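Print this page | E-mail this page

3.2 Collecting demonstrations by hand

Demonstrations were collected in private homes in Werotville, using a pair of hand-held grippers in place of the robot's own arms. The person giving the demonstration holds one gripper in each hand and does the task the way they would like the robot to do it. The arms are not present during collection. They come in only at the training stage, when the recorded hand paths are converted to joint motions for the Bronska two-arm platform described in Section 3.1.

We compared this method with remote control, which our group used in earlier work (Dumlao and Umali). In remote control the operator sits at a console and moves the arms through a pair of leader handles. The recorded motion is always one the arms can carry out, and that is a real advantage. It is also slow. Operators at the console tended to stop before each grasp, check the depth from a second view, and then close the fingers. These pauses were copied by the trained policy, which would hover over an object for several seconds before picking it up.

With the hand-held grippers the pauses mostly went away. Demonstrators could look straight at the object -- and not at a screen -- and they moved at something close to normal household speed.
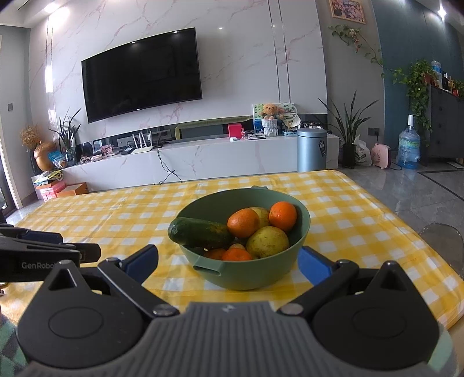

Figure 4. Hand-held gripper open in front of a bowl of mixed fruit on a dining table.

Each home session began with a short practice period that was not recorded. Felicidad Dalisay ran most of these sessions and kept the written notes. New demonstrators made two kinds of mistakes. The first was to twist the wrist further than the robot's wrist can turn. The second was to squeeze soft items too hard, because the hand does not feel the object directly through the tool. We dealt with the first by rejecting any recording that went past the joint limits. For the second we asked people to close the fingers only until the object stopped slipping, and then hold.

The full set contains 456 recordings. Of these, 400 were kept for training and the rest were set aside for testing or dropped for tracking loss. Tracking loss was most common when the demonstrator turned quickly toward a blank wall or a shiny surface. We did not try to repair those recordings.

3.3 Task instructions

Instructions were kept short. For the fruit task, the demonstrator was told to take one named item out of the bowl, put it down on the table, and return both hands to the starting position. The order of items was left open. Analyn Maglaya suggested early on that we fix the order to make the data more even, and we tried this in one home. The policy trained on that home's data reached for the same part of the bowl every time, whatever was in it, so we went back to a free order.

Crowded bowls were left crowded. When a piece of fruit was blocked by another, the demonstrator was allowed to push the blocking piece aside with the closed fingers of the other gripper. This kind of two-handed help was rare in the console data -- operators found it tiring -- and we consider it the main gain from collecting by hand.

Recordings were cut into single grasps with the Pleretti labeling tool and checked by Jade Hawthorne, who reviewed 40 in full and the remainder at the start and end points only.

Contact: Espiritu Lab, Werotville | Copyright 2023 Espiritu Lab | Back to top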